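Rules for the Spare Room

26 January 2023

Catarina Leitão keeps the rulebook on her phone. Five pages, down from 125. She cut it herself last winter, mostly on trains.

The old version came from Kratochvíl, a firm that builds factory cells, and it read like it. Fences. Floor markings. A whole chapter on forklifts. Fine for a plant. Useless for people collecting grasping data in bedrooms and kitchens with a gripper in the hand.

"The first question was always, where do I put the yellow tape," she says. "On the carpet? In someone's home?"

So Savent, where she runs field practice, started over. Page one is consent. Everyone who lives in the home signs, and the person who owns the clothes gets asked seperately. Mail, pill bottles, school papers - out of the room before recording. Page two is the tool. Check the fingers for cracks. Check the screws. Wipe the lenses. Write down the unit number, every session, even if it's the same one as yesterday.
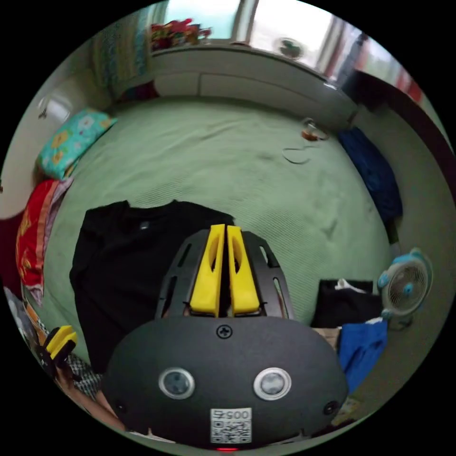

Page three gets the arguments. It says don't tidy. Leitão wants cables left where they lie, blankets bunched, bags on the bed. A robot that has only met a folded shirt on a bare table is going to have a bad first day in a real house. But safety people hate a cable. The compromise took most of August - clutter on the bed stays, clutter on the floor where the operator walks gets moved. Fans can stay if the grille is on.

Ferko, a smaller outfit, does it the other way. Their crews clear the bed, then put back a set list of items. Easier to compare one room with the next, and easier to audit. Leitão has read their sheet and borrowed two lines from it, both on stopping. Stop if a kid or a pet comes in. Stop if your wrist hurts.

Wrists matter more than she expected. Of 897 session reports filed in the first round, the most common complaint was sore hands. Page four now has a break schedule. It is the only page operators ask to have printed.

Page five covers faces and arms. Faces get blurred, always, same day. Arms are allowed but tattoos get flagged for a second look. She'd like that rule tighter. Savent's partners at Kokolance would like it looser, their models learn from the hands too. Not settled yet.

There is talk of a shared standard, a draft is going round and it already runs to 2000 words on lighting alone. Leitão has sent back comments. Most of them say "shorter".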